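Kulten Assembly Training Kit: pre-purchase inspection checklist with comments

Reading time: 5 min

Print | E-mail

Item under review: Kulten bench kit (tower case, printed board tray, loose parts set) with one-year service plan from Dastix
Inspected at: Urnwood, bay two
Inspected by: Keerthana Thampi
Reviewed by: Tadeo Farías
Date: 22nd April

Marks used: OK, OK with comment, FIX (supplier to correct before we pay), N/A.

1. Delivery and paperwork

1.1 Packing list matches contents. OK
1.2 Manual supplied in English. OK with comment. Printed copy is the older revision. The PDF has the right torque table, so use that one.
1.3 Risk assessment template supplied. FIX. The template covers the arm only and leaves out the case and its sheet metal edges. Dastix have been asked for a full one.
1.4 Price as quoted. OK. Kit $2,914, service plan $833 a year. Freight was not on the quote and has been queried.

2. Guarding and stops

2.1 Emergency stop within reach of the operator's chair. OK
2.2 Stop tested with arm moving. OK. Tested from both sides of the bench.
2.3 Reset needs a separate action. OK
2.4 Speed limit set and locked for training mode. OK with comment. The lock is a menu setting with a four-digit code, and the code was still the factory one. Changed on the spot. Tadeo has the new one.
2.5 Floor marking around the bench. FIX (ours). The tape on the aisle side has lifted.

3. Case and tray

3.1 Case mains supply removed or made safe. OK. No mains lead is to be fitted to this case at any time.
3.2 Case clamped to bench. OK with comment. The clamps supplied are short for our bench top. We used our own.
3.3 Tray fixed in case, no rocking. OK
3.4 Sharp edges on case opening. FIX. One burr on the long edge. File it and recheck.
3.5 Slots and sockets on the tray free of print debris. OK with comment. Stringing in one memory slot, cleared with a pick. Add to the monthly clean.

4. Gripper and part handling

Run the card task at training speed only. The operator keeps both hands on the bench side of the line until the arm is parked. Check the fingers before each session for nicks or looseness, and check that every linkage bolt is snug.
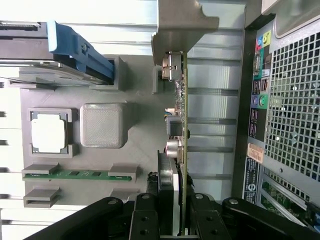
Item 4.2: gripper fingers at the lower end of the expansion card, memory module and empty slot to the left.

4.1 Finger surfaces clean and undamaged. OK
4.2 Fingers clear the memory clips when working at the card. OK with comment. Clearance is tight on the side facing the memory slots. Do not let trainees change the approach angle without a supervisor.
4.3 Grip force within the kit setting. OK
4.4 Card heatsink and capacitors kept clear of the grip. OK with comment. Mark the permitted grip area in the work instruction. The manual only says "hold by the board".
4.5 Wrist camera cable strain relief. FIX. Cable tie missing at the second joint.
4.6 Dropped part procedure posted at bench. OK. Stop the arm, park it, then reach in.

5. Endurance and service

5.1 Supplier's cycle log reviewed. OK with comment. The log shows almost 2,000 cycles on the demonstration unit. Finger pads were replaced at cycle 474. Ask what the normal pad life is and whether pads are covered by the plan.
5.2 Spare tray price in writing. FIX. Given by phone only.
5.3 Response time in service plan. OK. Next business day by phone, on site within the week.

Reviewer's comments (T. Farías)

I agree with the marks above. Items 1.3, 3.4 and 4.5 have to be closed before any trainee uses the bench. Item 5.2 can follow, but it needs to be in hand before we sign the service plan. Keerthana to recheck section 4 once the cable tie is fitted and send me the signed sheet.

Print this page | E-mail this page

Related items
Annamalai parts feeder: inspection checklist
Floor marking and walkways, Urnwood bays
Monthly clean: printed trays and fixtures
March service visit notes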